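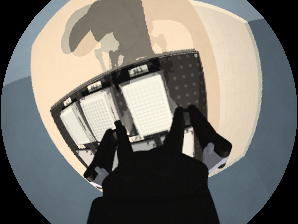

Sneha Vishwakarma wrote in to ask why her bread came out flat when her cousin's, made from the same bag of flour, filled the whole tin. She wanted to know if yeast is alive, and if it is, whether it minds being baked.

Yeast is alive. It is a fungus, so it belongs to the same big group as mushrooms and the mould that grows on old oranges. Each yeast is a single cell, which means it has no legs, no mouth and no brain. It has a wall round the outside and it takes food in through that wall. You would need a microscope to see one on its own. A teaspoon of dried yeast holds billions of them.

We don't know if a yeast cell minds anything. It has no nerves, so it can't feel pain the way you do.

What yeast eats

Yeast eats sugar. You may have noticed that lots of bread recipes have no sugar in them, or only a pinch. Flour is mostly starch, and starch is made of long chains of sugar joined together. When flour gets wet, substances called enzymes start cutting those chains into shorter pieces. The yeast can use the smaller pieces as food.

When yeast feeds, it gives off a gas called carbon dioxide. This is the same gas that makes the bubbles in fizzy drinks, and you are breathing some out now. It also makes a small amount of alcohol. Nearly all of the alcohol goes off into the air when the bread is baked.

This whole job is called fermentation. 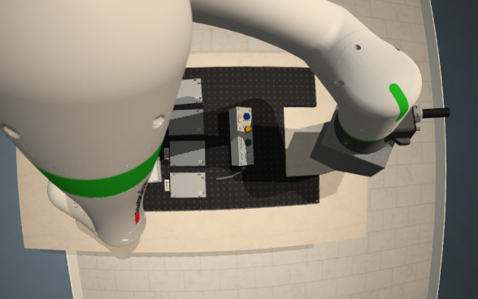 Gas on its own would float out of the dough and be gone. If you stir yeast, sugar and warm water in a jug you get a froth on top, but the jug doesn't fill up with bread. Something has to hold the gas in, and that something is gluten.

Wheat flour has proteins in it. When you add water and start to knead, the proteins link up and make a stretchy net. At first the dough is lumpy and tears easily. After ten minutes of pushing and folding it becomes smooth, and you can pull a bit of it thin enough to let light through. Bakers call this the windowpane test.

The bubbles of gas push against the net and the net stretches, like a lot of tiny balloons all being blown up together. The dough gets bigger, but it does not get heavier. A ball of dough that weighs 347 grams before it rises will not gain weight by rising. It takes up more room because it is full of gas.

Rice flour and maize flour have no gluten of this kind. People who can't eat wheat can still have risen bread, but the baker has to add something else to hold the bubbles, such as a powder made from seed husks.

Warm, cold and too hot

Yeast works fastest when it is warm. In a cold kitchen in April a bowl of dough might take twice as long to rise as it would on a hot summer day. In the fridge it slows down a great deal but does not stop. Some bakers leave the dough in there all night on purpose, as slow dough has more time to build up flavour.

Heat is more of a danger than cold. Water at 40 degrees Celsius feels like a warm bath and most yeast can cope with it. Water straight from the kettle will kill it. This may be what went wrong with Sneha's loaf, though old yeast would do the same thing. Dried yeast is asleep in its packet, and if it is kept for too long, more and more of the cells die.
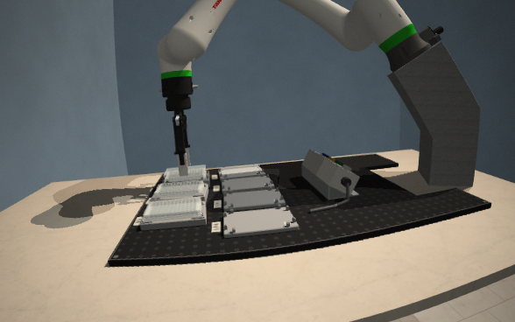

Salt matters too. It makes bread taste better and helps the gluten net to be strong, but a lot of it slows the yeast down, and if you forget it altogether the dough rises too quickly and the bread tastes of very little.

In the oven

For the first few minutes in the oven the dough grows faster than ever. The yeast speeds up as it warms, and the gas already in the bubbles spreads out as it gets hotter. Some of the water turns to steam and pushes as well. Then the middle of the loaf gets too hot and the yeast dies. The net of gluten sets firm and the starch thickens, so the bubbles stay where they are. Look at a slice of bread and the holes are where the gas was.

The outside gets hotter and drier than the inside, so it turns brown and makes a crust.

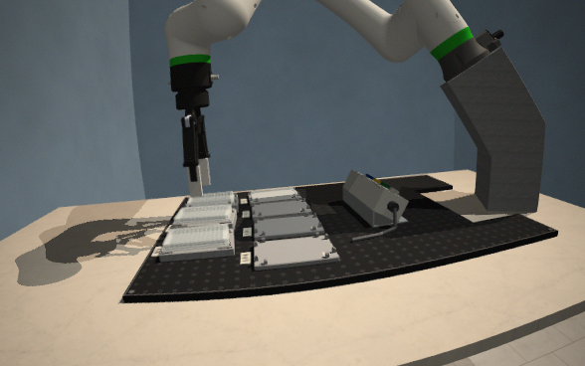
Try it yourself

You need a small bottle, a balloon, a teaspoon of dried yeast, a teaspoon of sugar and 300 millilitres of warm water. Put the yeast and sugar in the bottle, pour in the water and swirl it. Stretch the balloon over the top and stand the bottle somewhere warm — next to a radiator will do. Look again after half an hour.

You can set up a second bottle with no sugar and compare the two. Natanael Sales, aged 6, tried a third one with cold water and had to wait until after tea.

Words to know

Enzyme: a substance that helps to break things down or build them up in living things.

Fermentation: what happens when yeast turns sugar into gas and alcohol.

Gluten: the stretchy net made from wheat proteins and water.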